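Troststead Licensing Panel

The Troststead Licensing Panel is the body that decides on alcohol, taxi, street trading and late-night food licences in the town of Troststead. It has 9 members. Sits in the Grullthorpe Road offices, upstairs, normally in the evening. Often just called "the Panel" in local papers, or "Licensing".

Background

Before the Panel existed, licences were handled by the full town council. Slow. A pub wanting an extra hour on a bank holiday could wait months, and by then the bank holiday had gone. The council split the work off after a run of complaints from traders in the Malov quarter, where most of the late-opening places are. First sitting was in April. Only two applications heard, both for takeaways, both granted.

Taxi licences came over later, after a long argument about whether drivers should be dealt with by elected members at all. The taxi side now takes up most of the paperwork.

Membership

Members are put forward by the mayor and confirmed by a council vote. Terms last three years and can be renewed once. Six seats are for sitting councillors, the other three for residents who hold no licence themselves and have no share in a business that does. A member whose term has run out stays on until a replacement is confirmed, which has led to some very long terms indeed.

The chair is picked by the members, not the mayor. Somkiat Nilsuwan, chair for two terms, brought in the rule that objectors get the same speaking time as applicants. Before that it was left to whoever was in the chair on the night. Nilsuwan also moved sittings from the afternoon to 6.30pm, so people with jobs could turn up.
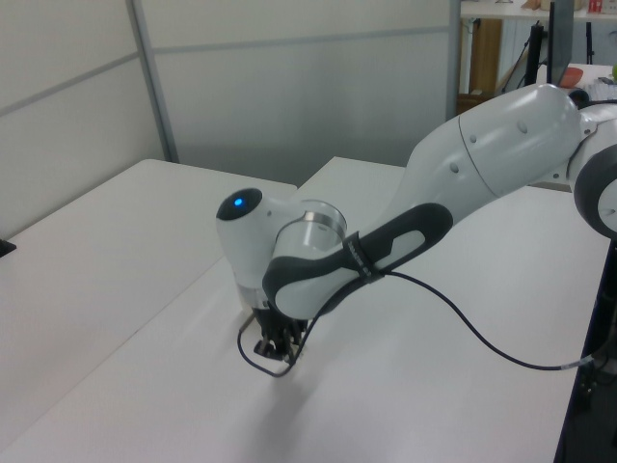 Quorum is five. If fewer turn up the sitting is put off and applicants have to be told in writing of the new date. Substitutes are not allowed, though this has been raised more then once.

Powers

The Panel can grant, refuse, suspend or take away a licence. It can also add conditions: closing times, door staff, no glass outside, limits on music. It can't set the fees. Those are fixed by the full council each year along with the budget.

Planning matters are outside its remit. Same goes for parking, noise from private homes, and food hygiene. Objections on those grounds are usually passed on to the right department and not counted.

Small applications, with no objections, are signed off by officers without a hearing. 138 were dealt with this way in the last yearly report, against 26 that went to a full hearing.

Hearings

Open to the public. An officer reads out a summary, the applicant speaks, then objectors, then questions. Members go into a side room to decide. The decision is read out the same evening in most cases, with written reasons sent afterwards. Anyone objecting must live or work within 200 metres of the premises, or be a ward councillor acting for someone who does.

Appeals go to the magistrates. Must be lodged in writing. The Panel is not allowed to reopen its own decision once written reasons have gone out, exept to correct a plain mistake such as a wrong address.

The Kaewmanee decision

Best known case. Kaewmanee, a restaurant in the Malov quarter, asked to serve until 2am and was refused on a tied vote, with the chair's casting vote going against. The owners appealed, arguing that a chair has no casting vote unless the standing orders say so. They didn't say so. The application was sent back and granted with a 1am close, windows shut from 11pm.

Standing orders were rewritten afterwards. The chair now has a casting vote, but only on conditions. A tie on whether to grant at all counts as a grant.

Criticism

Residents' groups in Grullthorpe ward have said the distance rule for objectors is too tight, especially on main roads where noise carries. Traders say the opposite, that objections get in from people nowhere near. A review of the rule was promised and has been put back twice.

There has also been grumbling about empty seats. One of the resident places stood vacant for over a year, the mayor's first choice having turned out to hold a street trading licence for a Christmas stall.

See also

Troststead Town Council
Malov quarter
Street trading in Troststead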